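Robot club is back, and we're bin picking

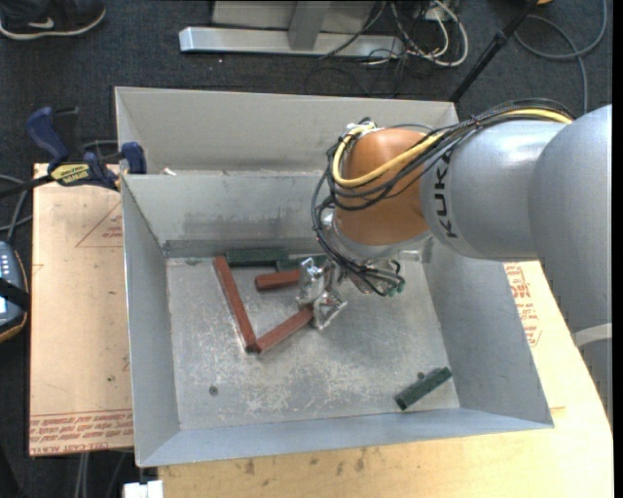
So the big news from the Thursday group is that we've moved on from neat rows! All spring the arm only had to grab bars that were lined up for it, and now they get dumped in the metal bin any old way, red ones and green ones, and the students have to work out which one to go for first. It's so much harder than it sounds (I tried planning a pick on paper and got it wrong 2 times before Radoslava Beneš took the pencil away from me).

Radoslava and Kazimír Kuruc are writing the part that chooses a bar, and Roy Stockdale has the gripper. We logged 200 practice picks in July, and the ones that gave us the most grief were bars lying close to the walls. Roy wants to come in at more of an angle. Kazimír wants to nudge the bar out first. I've told them to try both and quit arguing in the hallway!

Our open evening is Fri 20 September in the Sedside workshop, doors at 6. We have room for around 18 visitors, so please email me if you're bringing the whole family. Closed-toe shoes, please, and snacks are very welcome.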